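Equipment planner wanted, part-time, robot lab at Privska

I'm Esperanza Cordero and I run the tabletop robotics group here at Privska. We're a small bunch, we've got a decent pile of grant money to spend by the end of the year, and I am terrible at spending it. Last time I ordered an arm I forgot to budget for the controller cable, the mounting bolts and the freight. So I'm hiring somebody to do this properly!

The job is 3 days a week, on site in Rorkcombe, starting in May. You'd take our wish list (it's long, and it lives on a whiteboard) and turn it into a plan we can pay for. That means calling vendors, getting quotes that list the same things so we can compare them, figuring out lead times, and telling me no when I fall in love with something shiny. You'd also look after spares. We go through rods, clamps and collars faster than I'd like to admit, and right now we reorder when the drawer is empty.

First big thing on your desk would be the second workstation. I have a quote from Bravex and another from Asamoah, and they don't agree on what counts as "installed." One of them has training in it, the other has a line for 57 hours of support that I can't get anyone to explain. There's also a smaller fight about tables. A perforated top runs us about $800 and I think we need two, but I'd love for you to check my math before I sign anything.

You don't have to program a robot. You do need to be good with a spreadsheet, comfortable on the phone, and willing to come stand next to the setup and ask what each part is for. If you've bought equipment for a machine shop, a hospital, a school district, whatever, I want to hear from you. Most of what we do day to day is pushing blocks around on a board, and it takes more hardware than you'd think.
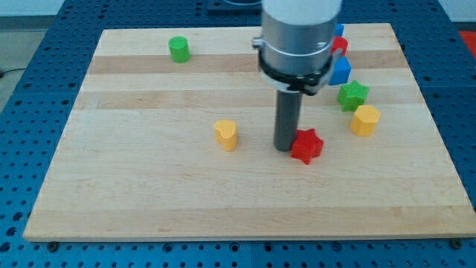
Dmitri read my draft and said I should warn you that the purchasing system logs you out every few minutes and that any order over $648 needs a second signature, so plan on some walking up and down stairs. Fair enough, consider yourselves warned. He also wants it in writing that the new planner gets the desk by the window, and I'm fine with that.

To apply, send me a resume and a short note about something you bought for work that went wrong and what you did next. No cover letter, please. Get it in by 2025-04-18 and I'll call everybody I'd like to meet the week after.

Contact: Esperanza Cordero, Privska, Rorkcombe | © Privska | Back to top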